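The Grip That Would Not Let Go

On the morning of 4th January, a humanoid robot at Edetti's test floor closed its left hand on a molded shell and kept closing. The stop command went out. The arm halted, as it was supposed to. The fingers did not. By the time Nisreen Zoubi reached the main switch, the shell had split along its rim and two finger joints were bent.

No one was hurt. Zoubi, who runs the floor, had been standing outside the taped line, which is the rule whenever the arms have power.

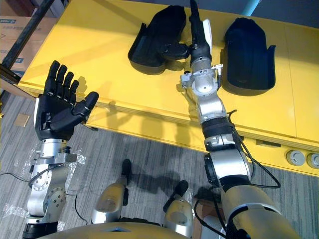

Edetti had bought the hands from one supplier and the arms from another, a common way to build such a machine. The hands ran on their own controller. When the operator pressed stop, the arms got the signal directly, while the hands got it through a software relay written by a contractor, Oltitard. The relay had frozen 14 seconds earlier. The last order it passed along was to tighten.

"We tested the stop button every week," Zoubi said. "We watched the arms. We never watched the fingers with a load in them."

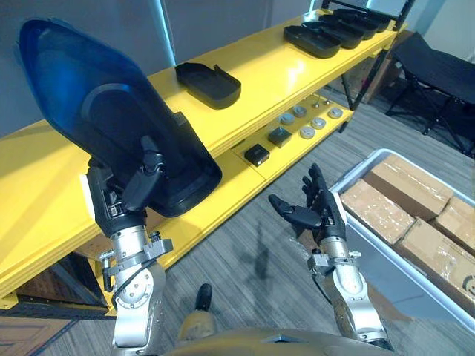 Joon-young Kwon, an engineer brought in to review the logs, found that the relay had frozen before. Over 500 hours of running time it had locked up 31 times, nearly always with the hands open, so the robot simply stood there until somebody restarted it. The restarts were written down as network trouble.

Kwon's report asked for two changes. The hands now have a hardwired cutoff on the same circuit as the arms, and their controller drops to zero force if it hears nothing for a fraction of a second.
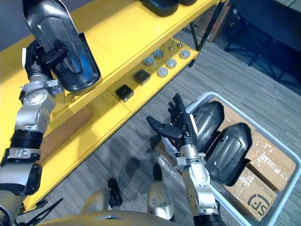 Photos: Edetti

The second change has a cost. A hand at zero force drops its part, and a dropped shell is scrap. Mi-kyung Koo, who schedules the work, expects to lose a few each month and has put that in the budget. She also wants the drop tested with heavier parts before anyone is allowed to work closer to the machine.

Those tests are set for April. Until then, the tape stays where it is.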